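Clania observers' list
Subject: Re: goto always lands a bit to the west
From: Qusai Salameh

Halldóra Arnardóttir wrote on 14 February 2024:
> Good evening all. I have the 200 mm reflector on the Zoubi mount now
> and I load my targets from a text file that I type myself from the
> old catalogue. I align on two bright stars, and when I go back to them
> they are in the middle. But the faint variables from my file are never
> in the middle. With low power I find them near the edge, with high
> power I do not find them at all. In Gemini the telescope stops a bit
> to the west of the star. It was the same on three evenings, so I do not
> believe it is the gears. I also made the polar alignment again, and it
> changed nothing. Has somebody seen this with the Zoubi? Should I send
> it back?

Dear Halldóra, dear list,

Please do not send it back yet. I had the same trouble in my first spring with this mount and I lost most of May to it. I took the cover off, I changed the grease, I wrote two angry letters to the shop. The mount was fine.

I think that your catalogue gives the positions for the year 2000, and that the hand controller expects positions for today. The two bright stars come from the controller's own memory, where the conversion is done for you. The stars in your file are not converted by anybody. 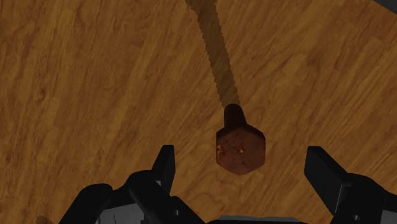

Rusty hex bolt on a wooden surface (computer render).

The reason for the difference is precession. The axis of the Earth turns slowly, and the grid of right ascension and declination turns with it. The amount is 50 seconds of arc in one year, measured along the ecliptic. Since 2000 we have 24 years, so this makes 1200 seconds, or 20 minutes of arc. That is two thirds of the width of the full Moon. In my widest eyepiece such an error is easy to forgive. At a power of 200 my field is only 15 minutes wide, and then the star is outside and I can look for it until I freeze.

The direction agrees with your report too. In Gemini the shift is nearly all in right ascension, and the value for today is larger than the old one. If you give the old value to a mount which thinks in today's grid, it will stop too far to the west. You can make one more test if you stay up late. Take a star from your file in Virgo, near 12 hours. There the declination is also wrong by a good amount, and the telescope should stop too far north as well as west. If it does not do this, I am mistaken and we must look for another cause.
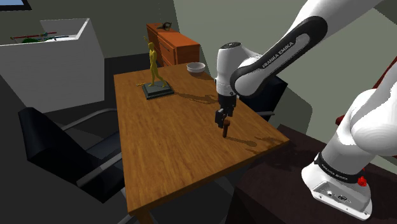

For the cure there are two ways. The first is in the controller, under the site menu, on the second page. My version has a line called Epoch, with the choices Date and 2000. If I remember well, it goes back to Date when the battery is removed, so please look at it again after every change of battery. I do not know if the newer mounts still have this line, perhaps another owner can tell us.

The second way is to convert the file before you load it. Flutex can do this. Open the list, choose Precess, write 2000 on the left side and the present year on the right side, and save under a new name. Do not save over the old file! I did it once, and the next winter I converted the same file a second time, and then everything was wrong in the opposite direction. Now I write the year in the file name and I keep the original in a separate folder.

You should use one way only. If you do both, you will have the same error with the other sign. 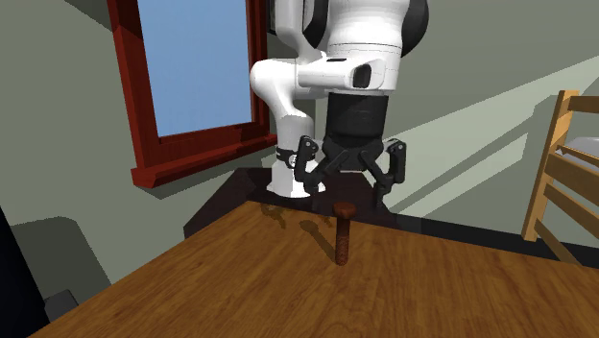 About proper motion I would not worry. For a few near stars it matters, but for the variables on our programme it is much too small to see in a goto error. Refraction is another small thing. Low over the horizon it lifts the star by several minutes of arc, and at Rollholm, where we have the hill in the south, we do not observe so low in any case.

One question from my side. When you write "old catalogue", is it the printed one with the grey cover? Because there is also an earlier edition which is for 1950, and the two look almost the same on the shelf. With 1950 your error would be about one degree, so I suppose you would have noticed, but please look at the first page.

If you can send me ten lines of your file I will convert them and send them back, so you can compare on the next clear night. Please write the name of each star next to the numbers – I am slow to recognise them from the position alone. And tell us what you find in Virgo.

With clear skies,
Qusai

P.S. The comparison charts for the winter programme are also in the 2000 grid. For finding by eye this makes no difference, the stars all move together.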